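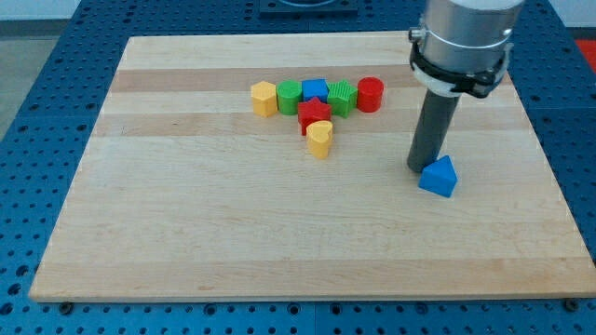
Good morning to everyone, and thank you to Roy Yeoman for the kind introduction. My talk is about the top of the table, the part where the child's hands are, and why I think we should choose it with more care than we usually do. In the toy library at Caltow we had for many years white melamine tops, and small blocks were sliding on them all the time. Now we use maple, glued from strips, and when you put bright plastic on it, a yellow hexagon or a red star, the colour stands out very clearly from the pale wood. The stripes of the wood also help. A child who wants to make a row, for example with the cylinders and the cube, has already a straight line to follow.

Home Program Speakers Venue Contact

(Pause. Ask who has a workbench or a table with holes at their centre. Wait for hands.)

About the fixing. I prefer bolts at the front edge. Clamps are faster, but they stick out, and at the Dera playgroup the children unscrewed them before morning tea. With bolts into a table with holes you can move the board to another place, but a four-year-old cannot.

Size of board: ours is 520 mm deep. I tried a deeper one in August and the smaller children had to climb on the table to reach the back. Please measure the arms of your own group, not the arms in the catalogue.

Cost. One board was 79 dollars from a joiner in Blackburn, with the edges sanded. Oil was extra. We oil 2 times a year, food-safe oil only, and leave it over the weekend.

(Slow down here. I always speak too fast in this part.)

About the shapes. I start with the simple ones, cube and cylinder, and I bring the star and the heart later. The star is harder than adults expect. It has five points, and the child turns it and turns it and is not sure when it is the right way. The heart is easier to name but harder to stand up. When a child puts a heart in front of a star, I do not ask "what is it?" I say only "you put the heart in front", and I wait. Often the story comes after.

Colours: please mix them. If every star in the box is red, the child learns "red" and "star" as one word. At Kislow we had exactly this problem with 3 children, and we solved it by adding one green star.

(If there is time: pass around the offcut of maple. Ask for it back!)

Questions after, I will be near the tea urn.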